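The Case for a Thinner Quilt

By the end of August, most people in Lutimari have stopped making their beds. The nights are too warm for anything heavier than a sheet, and whatever was folded at the foot of the bed in spring has been pushed somewhere and left there.

That habit has been good for the summer quilt. Vatach, a small bedding shop on the main street, now sells more lightweight quilts than winter ones. The best sellers are white with a flower print, the kind many customers remember from a grandparent's spare room. They fold small and wash at home in a regular machine. They also wrinkle, and the shop doesn't pretend otherwise.

Floral quilts have been made in the area for a long time. The Narnex mill opened in 1855 and turned out printed cotton for bedcovers and curtains. Its early patterns were tight and dark. Pastels came much later, along with ruffled edges in a matching color. The mill building holds apartments now, but a few of the old pattern books are kept at the town library and can be seen on request.

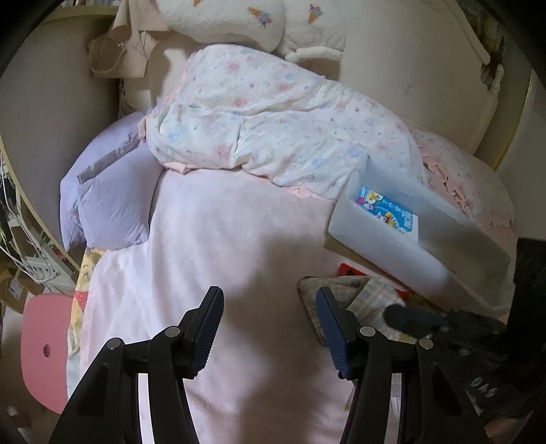 A floral quilt bunched on a pale pink sheet, with lavender and ruffled pillows and ice-cream-cone cushions nearby.

Mixing is the part people worry about. The shop's advice is to start with the sheet, keep it plain, and choose one color from the quilt to repeat in the pillows. Pink and lavender are easy to pair. Peach works as a trim and can be tiring on a whole bed. After that, a cushion with a silly print does no harm, especially in a child's room.

The number of pillows is a matter of space. A single bed looks full with 3, and someone has to move them every night. Noguchi, the secondhand store across the street, gets a steady supply of cushions from people who got tired of doing that. Plush ones sell quickly. Ruffled pillowcases take longer, mostly because they need ironing.

Care is simple. Wash a printed quilt in cool water with a mild soap and dry it on low. Shake it out while it is still slightly damp and pull the edges straight by hand. Ruffles do better on a line than in a dryer. Most quilts need a wash every 2 months or so in summer if there is a sheet underneath, and more often if a dog sleeps on them.

For storage, use a cotton bag or an old pillowcase. Plastic traps moisture. Refold the quilt along different lines once or twice over the winter so the creases don't set.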